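Who Should Hold the Gripper

August
By Chantelle Engelbrecht

Institutions that teach robots household work must decide how a task is to be shown. Remote control has long been the default. This column holds that, for cloth at least, hand-held grippers deserve first place.

Folding depends on small corrections of the wrist. A person working beside the table makes them without thought, while an operator at a console must plan each one. 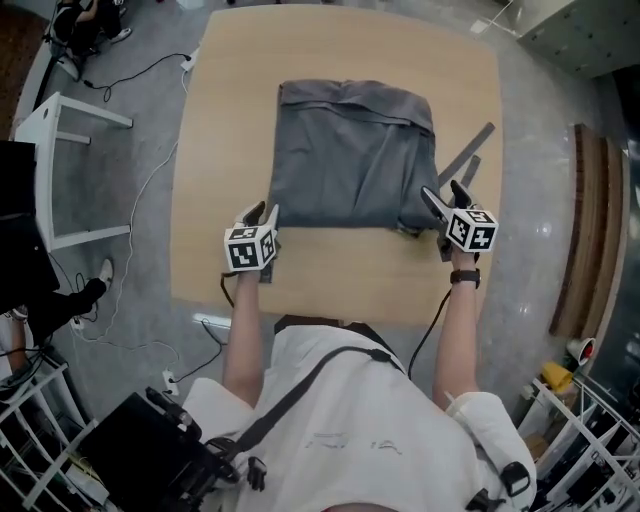 The case for remote control

Montri Wiriya of Suwannarat has defended the older practice, and his argument merits respect. A motion recorded through the robot's own arms is one the robot can certainly perform. A person may reach in ways that no arm can copy. Programs that collect 3,000 showings by hand should expect to discard a share of them.

That cost is acceptable. Fabric is often held at 2 points at once, and the tension between them is best judged at close range - by someone standing over it.
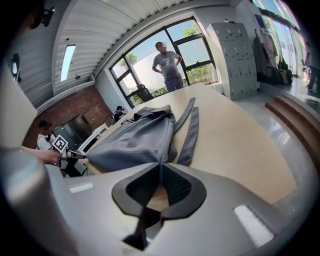
Two hand-held grippers on a gray garment.

Remote control should be kept for heavy or hazardous work. Funding bodies should ask applicants to state which method they intend to use, and on what grounds.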